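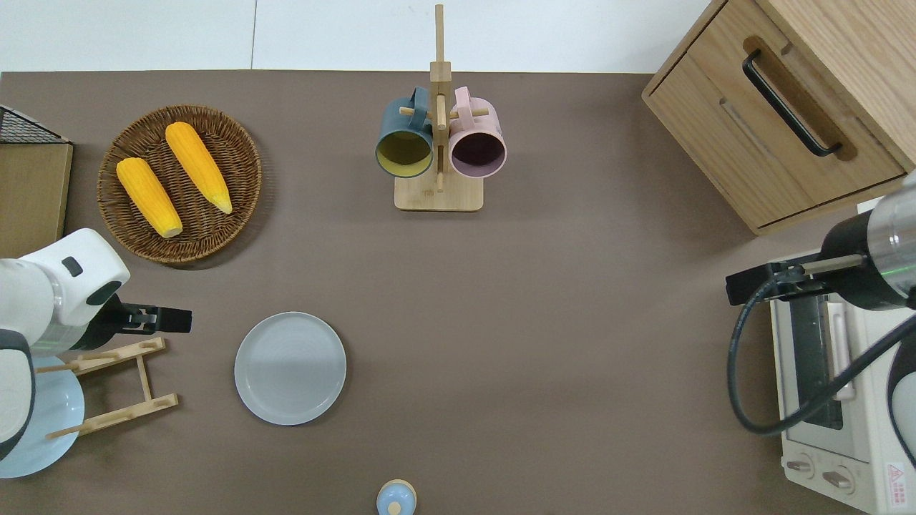

Sweetcorn, mugs, brown table top

Extending table won't close up flush any more, one half sits higher than the other

Ekaette Okoro

Hi all, quick one, hopefully. Secondhand extending dining table, a Trindia, oak veneer top on solid legs. Paid 300 pounds for it in November, which I thought was good going, the man selling it said new it was a lot more but they all say that.

It's the sort where you pull both ends apart and a leaf drops in the middle. No fold-out leaf, it's a separate board and lives behind the wardrobe. Width is 80 cm, if that makes any difference.

When we got it home it closed lovely. Had the leaf in over Christmas and for a bit after. Took it out again and now the two halves don't meet properly. There's a gap at the window side that tapers to nothing at the other side, and the half nearest the kitchen is standing 2 mm proud of the other one. Measured with a feeler gauge thing from my brother's garage so I do trust that. You can feel it with your hand and a glass wobbles if it's across the join.

What I've tried:

Pushing harder. No.
Hoovering the runners. Got crumbs and a dried pea out, no change.
Turning it round in the room in case the floor was off. The high half stayed the high half.
Opening and closing it slowly with somebody on each end. Bit better, then went back the same.

The wooden pegs along the edge all look ok to me. One is looser than the others and turns if you twist it. Catches underneath still do up but the one on the window side takes real force now and I've stopped doing it, don't want to crack something.

There's a metal rail each side with another running inside it, then wooden bearers screwed up into the top. Didn't get an instruction leaflet. The shop that sells Trindia near here is Gyamfi, I rang, they were nice but said they only deal with ones bought from them, and to send a picture which I did and heard nothing.

So. Is that warped? Is it the runners? Can I do it myself with a screwdriver or is it a get-a-man-in job? I'm not hopeless but I've never had a table to bits.

Also the join has gone a bit rough to touch along the edge, like the finish has lifted. Somebody at work said rub Calline wax on it. Worth doing or leave it till its flat?

Ta
E

mitrebox

planks move. its winter and your heating is on. leave it till may

Ekaette Okoro

Thanks but it's veneer, does that still count? And I've got people coming before May!

mitrebox

veneer on what though. if chipboard then no it won't move much. if its on solid then yes. look at the underside edge. anyway 2 mm is nothing, tablecloth

Kalliopi Tsoukalas

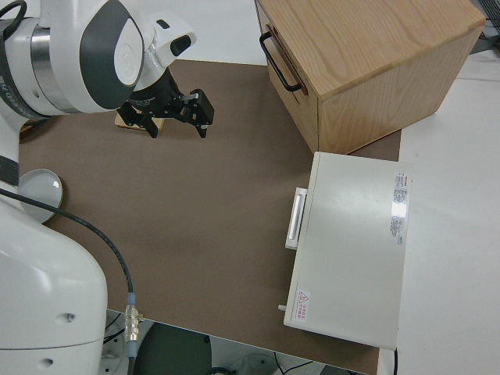
Padholm, February 16, 2026

Ekaette, don't put a tablecloth over it and forget it, the pegs will suffer. And don't force that catch again, you were right to stop.

I did repairs for a furniture place for 12 years, mostly tables and mostly this fault or its cousins. From what you say I don't think the top has warped. A warped half is nearly always high in the middle or high at the corners, and you'd see it with a straight edge. Yours sounds high all the way along. Do check it though, lay a long level or the edge of a straight shelf across the high half on its own, then along it. If there's light under it in the middle or at both ends, it's bowed and ignore most of the below and come back.

If it's flat, then it's the fixings. My money is on the screws holding the bearers up to the top, window side particularly. What happens is the leaf goes in, the table is longer, people lean on the ends, maybe somebody shifts it by lifting the top instead of the frame. Screws pull a hair. Then it closes up crooked. Taper gap goes with that too, one runner is getting home before the other.

Right, so. You need another person, a blanket, a screwdriver that really fits (not the nearly right one), a pencil, masking tape, some wooden toothpicks or matchsticks, PVA glue. That's all. No power driver please, too easy to go through the top and then you've got a point sticking up in your dinner.

Clear it, open it up a little, catches undone. Blanket on the floor. Turn it over onto its top between the two of you, lifting by the frame and not the ends of the top. If the legs unbolt take them off first, much less awkward. Put tape on each leg saying which corner. They look the same and they are not the same.

Then look along both runners before you touch any screw. Draw round the bearers in pencil where they meet the top so you can get back to where you started if you go wrong. I've skipped that and regretted it.

Now try each screw by hand. Just nip it, quarter turn at most. You're feeling for one that turns and turns and never bites. Mark those with a bit of tape. I'd expect you to find them close together, on one bearer.

For the ones that spin: take it out, glue on a toothpick, push it into the hole, add more till it's snug, snap off level. Leave overnight. Put the same screw back. Same one, do not be tempted by a longer one, the tops on these aren't thick. If you've lost the originals take one of the others to the ironmongers and match the lenght exactly.

If none of them spin then look at the metal rail. There's usually a little stop at the end, a bent tab or a screw with a rubber collar. If the collar has come off one side then that side travels further than the other and you get your taper. Dried pea was a good find by the way, have a second look with a torch, right at the far end of the channel where a hoover nozzle won't go. I have had a pencil stub, a Lego head and most of a rusk out of those.

Once it's all tight, keep it upside down and close it slowly on the blanket. Push from the middle of each end. The halves should find each other, as the floor's holding them level. While it's shut like that and level, slacken the bearer screws on the high half only, let it settle, nip them up again going from one side to the other a little at a time. That resets the height. This is the step people leave out and then they write back to say it didn't work.

Needs a flat floor. Floorboards with a hump will copy the hump into your table. If yours are bad, a sheet of something stiff under the blanket.

Turn it back, legs on, see how the catch does up. Should be a click with thumb pressure. If it's still stiff the catch plate can be shifted, loosen, move it toward the join a smidge, tighten. Don't file it.

The loose peg: pull it out if it'll come, clean off the old glue, bit of new glue on the fixed end only. Only the end that lives in the table. Get glue on the other side and you'll have a table that never opens again. Wipe every bit of squeeze out.

Wax. Leave it till last. The rough edge may just be the lacquer being rubbed by two edges meeting wrong, and it'll stop getting worse once they meet right. Very light go with fine paper, the really fine grey stuff, just the top corner of the edge, few strokes, don't go across the face as veneer is thin and there's no putting it back. Then a dab of wax. I don't know Calline so can't speak for it, any clear furniture wax would do me. Candle stub on the inner rails if they squeak, not oil, it collects fluff.

An afternoon, plus the night for the glue. I wouldn't pay anybody for this till you've had a look.

Ekaette Okoro

Oh this is brilliant thank you. Straight edge first. Will do it with my brother as he's got the torch and the feeler gauge and opinions.

Did the shelf test just now while I was thinking about it, high half is flat both ways. So fixings then? Underside looks like MDF at the edge, sort of smooth and biscuit coloured. Does the toothpick thing work in MDF?

Kalliopi Tsoukalas

Good, fixings then. Yes it works in MDF, a bit more care. Go gently when you put the screw back, it wants to find the old thread, so turn it backwards first till you feel it drop, then forwards. If the hole's gone to crumbs, run some thin glue in first and let that go off, then do the toothpicks the day after. And never at the very edge, MDF splits there like a biscuit too.

mitrebox

could of just said mdf at the start. fair enough then, ignore the may thing. would still do the tablecloth

tallboy77

Similar thing on ours, different make. It was one of the bearers had a split in it, along the grain, right through a screw hole. Couldn't see it till the screw was out. We glued and clamped it and it's been ok. So look at the bearers as well as the screws. Didn't have to turn ours over, I did it lying on the floor with my head under, wouldn't recomend it, dust in eyes.

Also do you keep the spare leaf standing on its end? Ours bent stood up like that. It's under the bed now, flat, and goes in fine.

Ekaette Okoro

It is stood on end, yes, behind the wardrobe. Moving it tonight. Under the bed is full of suitcases but they can go behind the wardrobe instead.

Found that window side bearer has two screws you can turn with your fingers nearly, so that's looking like it. Haven't got the glue yet. Got to wait for my brother to have a free afternoon for the turning over part.

Kalliopi Tsoukalas

There they are. Pencil round the bearer before those come out, please.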